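Last updated: May

Painting a hallway without losing your temper

A hallway is the room everybody puts off. It has no chairs in it, you're only ever passing through, and yet it takes more knocks than any other part of the house, what with bags, bicycles, wet coats and people coming home in the dark with their hands full. I have painted ours twice since we moved to Ikden and I'd like to think the second go was a good deal better than the first, so I've gathered up what I learnt between the two in case it saves you a weekend.

Begin with measuring, dull as it is. Take the length of each long wall and the height from the top of the skirting to the ceiling, multiply them, and write the answer inside the cupboard door where you'll find it next time. My longer wall is 424 cm from the front door frame to the kitchen, and I know that by heart now because I measured it so often and wrote it down so rarely. Don't bother taking off for doorways unless you have a great many of them. A little paint left over is a comfort when somebody catches the wall with a suitcase handle.

Then wash the walls. I know, I know, but hall walls are greasier than they look, particularly at hand height by the light switch and along the bit where everyone leans to take their shoes off. Warm water with a small squirt of washing-up liquid will do nicely, and then a second bucket of plain water to rinse. Start at the bottom and work up, so that dirty drips don't run down over dry wall and leave streaks. Give it overnight to dry if you can bear to.

Fill your holes next. Press the filler in a touch proud of the surface, let it go hard, and rub it back with fine paper round a cork block. If you shut your eyes and run your fingertips over it you'll feel a ridge long before you'd see one. Old picture hooks I leave in if I know the picture is going back, with a scrap of masking tape wound round each — it peels off afterwards and the hook comes up clean.

For the paint itself, buy a finish that says it can be wiped. Flat matt looks lovely for a fortnight and then it looks like a hallway again. I had mine mixed at Siddiqui, the trade counter behind the station, where they'll put a lid of your old colour under the reader and get very close. Ask for all your tins from one mixing, or tip them together into a big lidded bucket and stir. I didn't the first time, and the join between tin one and tin two is still there behind the coat rack if you know where to look.

Try your colour on lining paper, a good big sheet of it, and pin it up on both sides of the hall. Leave it there for a few days and look at it at breakfast and again at nine at night with the lamp on. Blues and greens are the worst for changing their minds. 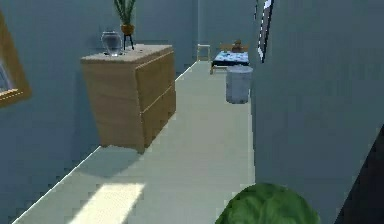
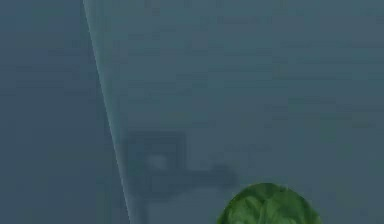

Skirting boards are the fiddly part, and I've come round to doing them last, after the walls have had a good two days. Hoover along the floor first, then go over the wood with a barely damp cloth to pick up the dust, or you'll be painting fluff. A thin white line at the foot of a blue-grey wall, the way it runs down the corridor in the first picture, smartens up a narrow passage no end, but it does show every wobble. So tape the wall side, press the edge of the tape down with an old bank card, and use a small angled brush with very little on it. Pull the tape off while the paint is still tacky, slowly and back on itself. If it has dried hard, score along the edge with a sharp knife first.

Brushes I wrap in a plastic bag between coats, squeezed tight round the handle, and they'll keep like that until the next evening. The roller goes in a bag too. When you've finished for good, scrape as much paint as you can back into the tin before you go near the sink, and wash the rest out in lukewarm water until it runs clear. Then tap the lid down with a rubber mallet, write the room on it, and put it somewhere the frost won't get in.

Contact us | © Preker Household Pages | Back to top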